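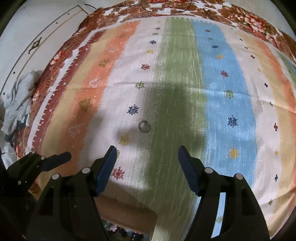 7월. 아침 7시에 눈이 떠졌다. 더 자려고 했는데 잠이 안 와서 미뤄 둔 장신구 정리를 했다. 침대에 꽃무늬 시트가 깔려 있고 그 위에 줄무늬 천을 한 겹 더 폈다. 책상은 서류 때문에 자리가 없다. 이 천은 이사 올 때 실비가 준 것인데 평소에는 접어서 옷장 위 칸에 둔다. 펴 놓고 보니 생각보다 컸다. 주황색 줄에 나무 같은 무늬가 있다는 건 오늘 처음 알았다.

장신구는 그동안 과자 상자 하나에 전부 섞여 있었다. 팔찌끼리 엉켜서 하나를 집으면 두세 개가 같이 딸려 나왔다. 작은 것들은 상자 바닥에 깔려 있었다. 투명하고 동그란 것도 하나 나왔는데 어디에서 떨어진 건지 모르겠다. 가장자리가 고리처럼 생겼다. 버리려다가 일단 따로 두기로 했다. 나중에 짝이 나오면 그때 생각한다.

라니아한테 사진을 보냈더니 초록색 팔찌를 아직도 갖고 있느냐고 물었다. 같이 시장에 갔을 때 산 것이다. 그때는 손이 잘 들어갔는데 요즘은 비누를 묻혀야 들어간다. 그래도 남길 생각이다.

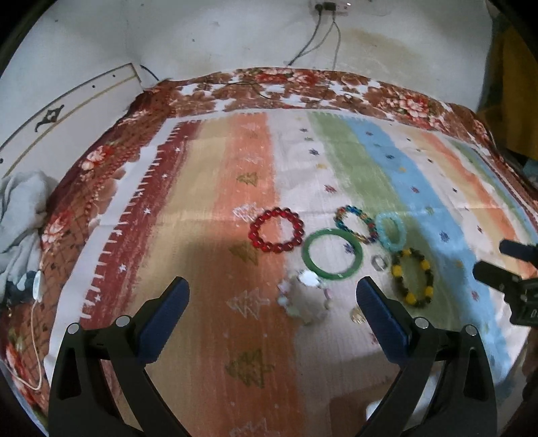
줄무늬 천 위의 팔찌들. 빨간 구슬, 초록색 통팔찌, 알록달록한 구슬, 연한 청록색, 검정과 노랑.

빨간 구슬 팔찌는 여름에 자주 차니까 앞쪽 칸에 넣기로 했다. 검정과 노랑이 섞인 것은 작년에 한 번도 안 찼다. 나데주가 전에 예쁘다고 한 적이 있어서 다음에 만나면 가져가겠느냐고 물어볼 것. 은회색 반지는 손가락에 껴 보니 중지에는 작고 약지에는 맞는다. 파스텔색 팔찌는 줄이 좀 늘어난 것 같다. 고무줄을 사서 다시 꿰어야 하는데 굵기를 모르겠다. 우르마스가 공구 상자에 얇은 줄이 있다고 했으니 저녁에 전화해 보기로.

9시쯤 배가 고파서 잠깐 쉬고 빵과 삶은 달걀을 먹었다. 돌아와서 작은 지퍼백에 하나씩 나눠 담았다. 지퍼백이 모자라서 구슬 팔찌 두 개는 같이 넣었다. 과자 상자는 안쪽에 녹이 슬어서 버렸다. 새 상자는 아직 없고 당분간 서랍 맨 위 칸을 쓴다. 양말은 아래 칸으로 옮겼다.

오후에는 천을 털어서 창가에 널었다. 한쪽에 얼룩이 조금 있는데 커피인 것 같다. 내일 비가 안 오면 시트와 같이 빨 것. 세제도 거의 다 떨어졌다.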